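Facilities > Meetings > Minutes

October 22, 2024
Minutes taken by Haruna Shibata

Tables and tidying, Prirkberg workshop

1. Last minutes. Passed, though the line saying the storage question was "resolved" was struck. It wasn't.

2. Butcher-block tops. Remel quoted 259 per top, oil included. Rezaei came in at 139 without oil and without saying what wood. The chair asked how a top can cost that little. No answer in the room. The claim that the cheaper one lasts "just as long" is not recorded as fact. Shibata to ask both for a sample plank.

3. Clearing tables. Proposal that everything at the back of a table be put away each night. Two members doubted this would last a week, given how the last rule went. Agreed to try it until the November meeting.

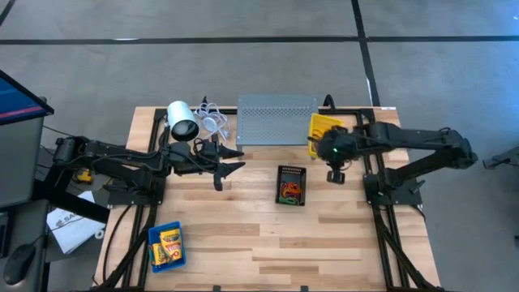

Cables are the sticking point. The Trelon cable bins would cost 200, and it was asked why a coil needs a bin when a hook would do. Hooks first. Bins only if someone can show the hooks failed.

4. Floor tape. Stays on the carpet for now. The 2,000 for new carpet was not approved, and the figure had no quote behind it.

Next meeting in November, same room.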